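Forums > Growing an Audience > Newsletters and Email Lists

Should I delete subscribers who never open?

hama_letters
I write a small newsletter about home cooking and repairs for small kitchens. I have 3947 subscribers, but over 90 days many of them did not open anything. My platform, Cikora, suggests to remove them. It hurts a little to do this, I worked two years for this number. What did you do?

vanhecke
Remove them. A big list which does not read is only a bill. I cut mine in June and I sleep well.

arar_b
I don't agree. Open rates are not reliable now, many mail programs hide them. You can delete people who read you every week. First send one plain message: "Do you still want this?" with one link to click. Wait for 3 issues, then decide.

vanhecke
I sent such a message once. Almost no one clicked, and I kept them anyway from pity. So for me it was lost time.

hama_letters
Arar, did you write it in your normal style or more formal?

arar_b
Normal style, very short. The subject line was a question. I got 100 answers by email, some of them quite long – and these people were marked "inactive" in my list! Two of them later bought my course.

vanhecke
OK, that is a better result than mine. But your list is about taxes, people have a reason to answer. With cooking I would expect less.

hama_letters
I will try the message first and put it on top of the next issue also. The draft is almost ready.
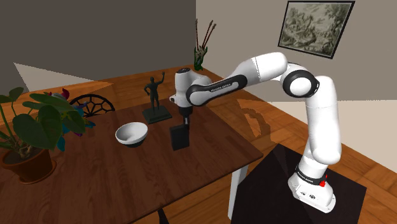

Robot arm over a dining table (render)

arar_b
Fine for me, but keep the question above it. Many people read only the first lines on the phone.

vanhecke
Agree with Arar on this one. And export the full list before you delete anybody, Cikora does not give it back.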